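Okay, bench rules again! Mariann Bognár and I sat down in June and got our list for the arm tables down from 26 to 2, which I think people might really read.

Rule one: everything the arm won't be picking up stays on the table, in the same spot, all session. Yes, plush toy included. 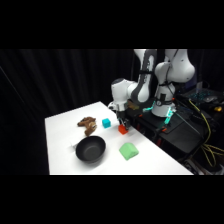
I know it's tempting to tidy as you go (I'm terrible for it), but a moved bowl means a new run number, please.

Rule two: hands stay off the table while the gripper is holding something, even a little cube.

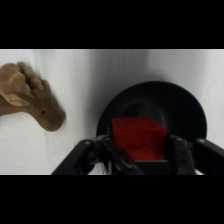

Gedow and Setiawan crews start using the list this month, and Illard gets it next. Grumbles to me!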